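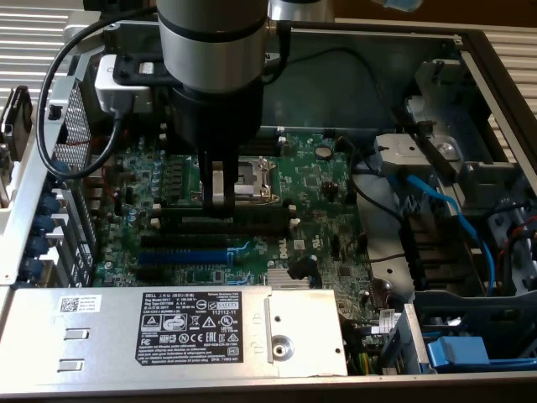

Desktop computer chassis, open, with the motherboard in view.

Search this site
Enter keyword or case number
Go

About Cokadach

Cokadach publishes police, fire and court information for the city of Lorncombe and the surrounding townships. The service has four full-time staff. It is owned by Thomas Local Records, a private company, and receives no money from any police department or court.

What we publish

The main product is the daily incident log. It is compiled from dispatch summaries, arrest records and press notices released by the agencies in our area. Each entry gives the type of call, the block or intersection, the time received and the current status. House numbers are removed. Calls involving a medical emergency at a private home are left out unless they led to an arrest or a road closure.

The court list is a separate page. It shows criminal and traffic matters scheduled for the next session, sorted by courtroom. Results are added after the clerk posts them, which can take several days.

We also publish longer reports when an incident has closed a road, led to a charge of serious violence, or drawn repeated questions from readers. Those reports carry a byline. Log entries do not.

How entries are made

The first pull of agency records is at 6:15 a.m. and the second at 4:40 p.m. Records are read by an editor before posting. Nothing goes onto the site straight from a dispatch feed, and we do not publish scanner traffic. Early radio calls are often wrong about the number of people involved, the presence of a weapon and the address.

A person who has been arrested is not named until a charge is filed. Minors are not named at any stage. When a charge is dropped or a defendant is acquitted, the original entry is updated at the top with the outcome, and the name is removed from site search on request. Old entries are not deleted.

Photos supplied by readers are checked against the time and place of the incident. License plates are blurred. Booking photos are used only in longer reports, and only where the agency is still asking for help finding the person.

Coverage area

We cover 39 patrol beats in three agencies. A beat map is linked from the log page. State highway incidents are included only inside the city limits — the highway patrol releases its records on a different schedule, and merging the two caused duplicate entries in the past.

Archive

The archive is searchable by street, beat, type of call and case number. Records from before the change of dispatch system use the old call codes. A conversion table with 413 codes is available as a download. Searches return the first 250 results; narrow the date range if the list is cut short.

Staff

Meenakshi Achari is the editor. She handles naming decisions and all correction requests.
Lawal Afolabi covers the courts and maintains the hearing list.
Subbarao Varghese runs the database and the archive, including Zirkanham, the in-house program used to match dispatch records with later court filings.
Parvathi Raju compiles the morning log and answers reader mail.

Corrections

Send the case number, the line you believe is wrong and any document that supports the change. Corrections are marked with a time and stay on the entry. We cannot change the underlying police record. That request has to go to the agency that made it.

Crimes in progress should be reported to 911. Our mailbox is not read overnight.

Comments (4)

Gopinath Panicker
The beat map still shows the old line along the river. Beat 12 was split in February.

Parvathi Raju (staff)
Thank you. The map has been replaced. Entries posted before the change keep their old beat number.

millroad_resident
Is there any way to get the log by email for one street only?

tk
Court list does not print properly, the last column falls off the page. Landscape works.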